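Nidis Shadow Lamp
by Ustus

$348
Finish: Chalk / Moss / Soot
Ships from our Prendergast workshop

If you have ever lain on your back under a big tree on a breezy afternoon and watched the light slide around on your shirt, you already know what the Nidis does, and you can probably skip the rest of this page and go pick a finish. For everyone else (and for those of you who like to read every word before buying a lamp, and bless you for it) we have gone on at some length. 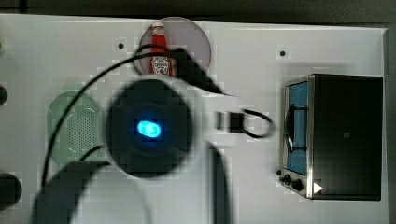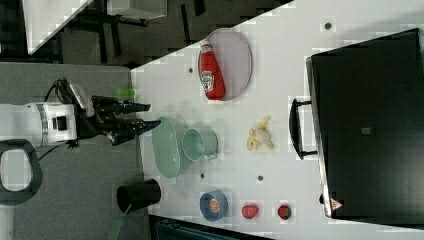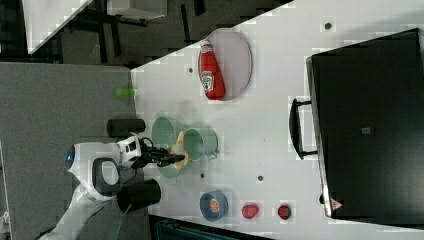 The Nidis is a table lamp with a shade inside its shade. The outer one stays put and looks like any nice, quiet drum shade you might find next to a sofa. The inner one is a thin brass sleeve pierced all over with leaf shapes, and it turns very slowly over the bulb. What you get is a soft, drifting pattern of leaves and light that climbs the wall behind the lamp and spreads out over the ceiling. Seen from across the room it hardly seems to be moving, and then you look up from your book and the whole corner has changed.

Vaughan Pomare drew the first version of it on the back of a seed packet, years before Ustus was a company with a website and a shipping table. He was living in an apartment with one north-facing window and a fern that was not doing well, and he wanted something in there that felt like outdoors in the evening. The early sleeves were cut from soup cans with a hobby knife. They scratched, they rattled, and one of them sang a high note whenever the refrigerator came on, but the shadows were lovely even then, and friends kept asking for one.

How it turns

There is no motor in the Nidis. The sleeve hangs from a single pivot and is carried around by the warm air rising off the bulb, the same way those little candle carousels work at the holidays. We get a lot of letters from people who remember the candle kind from a grandmother's mantel, and we love those letters, please keep them coming! The difference is mostly in the pivot. A candle gives off a great deal of heat and a bulb gives off much less, so the bearing has to be awfully good. Ours comes from Prerkar, a small shop that makes parts for barometers and other fussy instruments, and each one is fitted by hand and then left spinning on the bench overnight before it goes anywhere near a lamp.

Because it runs on warm air, the Nidis has moods. It starts slowly when you first switch it on and takes a few minutes to get going. A ceiling fan will confuse it. An open window may stop it altogether, or send it backward for a while, and we rather like it when it does that. If what you want is a steady, even, clockwork sort of movement, this is probably not the lamp for you, and we would much sooner tell you so now than have you disappointed later.

About the bulb

Please use the bulb that comes in the box, or the replacement we sell. Regular LED bulbs are wonderful things and we have them all over our own homes, but most of them run too cool to turn the sleeve. The Nidis bulb is a small frosted halogen on a dimmer. At full brightness you can read by it comfortably. At the lowest setting it is more of a glow, the sleeve slows down to a crawl, and the leaves on the ceiling go soft at the edges. Plenty of customers leave it there all evening.

A spare bulb is tucked under the foam in the bottom of the carton. People throw it out with the packing all the time, so do have a look before the box goes to recycling.

Choosing a finish

Chalk is a warm off-white and the one we sell the most of. It disappears nicely against a pale wall, which lets the shadows do the talking. Moss is a gray-green that looks almost brown at night and much greener in the morning. Soot is a flat black with a little texture to it, and it shows dust, so keep a soft brush handy. The linen on the outer shade is the same oatmeal color with all 3 finishes, and the brass sleeve is left unlacquered. It will darken over the years. You can polish it if you like it bright, but take it off the pivot first and go gently around the leaf tips, where the metal is thin.

Where to put it

Give it a plain wall and a ceiling that isn't too high. Busy wallpaper eats the pattern. The corner of a room is especially good, with the leaves folding from one wall to the next as they go by. We have sold quite a few for nurseries and have had very happy notes back, though we do ask that it sit well out of a child's reach, as the top of the shade gets warm. Bedrooms, hallways, reading nooks, the end of a long sideboard, all fine. Bathrooms no, please. Steam is hard on the bearing.

The base needs to be level. A folded business card under one side of an old dresser has fixed more "broken" lamps than we can tell you.

What comes in the box

Lamp base with cloth-covered cord and in-line dimmer
Outer linen shade
Pierced brass sleeve, wrapped separately in tissue
Prerkar pivot, already fitted
Halogen bulb, plus the spare
Felt pad for the base
Care card

Setting it up

Stand the base where it is going to live and screw in the bulb with the lamp unplugged. Lower the sleeve over the pivot until you feel it settle. It should swing freely if you blow on it. Set the outer shade on its ring, plug in, turn the dimmer all the way up and go make yourself a cup of tea. By the time you come back it should be turning.

If the sleeve sits crooked, lift it off and try again. It only wants to go on one way, and the small notch at the top lines up with the dot on the pivot.

Shipping, returns and repairs

Lamps are put together as they are ordered and leave Prendergast within 2 weeks. Orders placed in April may take a little longer, as that is when we close the workshop for a few days to clean out the kiln room and repaint the spray booth.

You have 30 days to change your mind. Keep the carton if you possibly can, because the sleeve really does not travel well in anything else. We cover return shipping inside the continental United States.

Pivots can be sent back for cleaning at any time, no matter how old the lamp is, and there is no charge for that beyond the postage. Put a note in with your name and address and the finish you have. If you bought your Nidis secondhand we will still look after it, and we would enjoy hearing where you found it.

Replacement bulbs, sleeves and linen shades are listed under Parts. The oak leaf sleeve is out of stock at the moment. Willow and maple are both available and fit every Nidis base we have made.

Page updated April 30, 2024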